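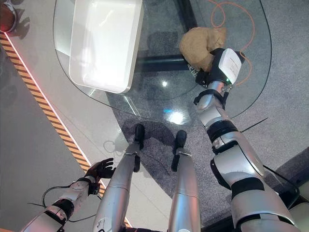 About Ververidis

We love small stuff! Crumpled bags, plastic cups, bits of felt, the odd little black thing that fell off something else (and you'd better keep it until you know what). Ververidis is a tidying and sorting school in Gostdale, and for 6 years we've been teaching people how to clear a tabletop and enjoy doing it.

It started with one evening class above the old Priren hardware store. We put out a tray, tipped a drawer's worth of odds and ends next to it and asked everyone to pick up one item at a time. People stayed an hour past closing. By June we had a waiting list, and a few months later we had our own room.
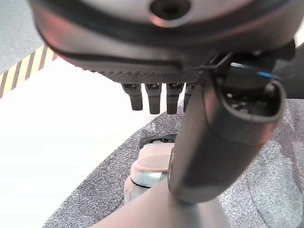 Every beginner class still works that way. You pick a thing up, decide where it lives, put it there and go on to the next. Soft, lumpy things are harder than they look, and cups are a pleasure. We keep some 2000 pieces in our practice collection, nearly all of them given by past students, and we mix them up fresh for each group so that regulars never get the same table twice. 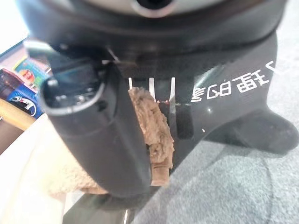 Our Classes

Tabletop Basics is where most people begin. It's one evening, starting at 7 p.m., and you don't need to bring anything.

Drawers and Shelves runs over four evenings and gets into the deep stuff: cables, batteries, keys with no lock.

The Jemis Sort is our big yearly get-together, named after the street we moved to. Last time 80 people came and sorted all afternoon, and it was wonderfully loud. Come to the next one! Kids are welcome with a grown-up.

Find us at 878 Jemis Street, Gostdale. The door is on the side, next to the bike racks.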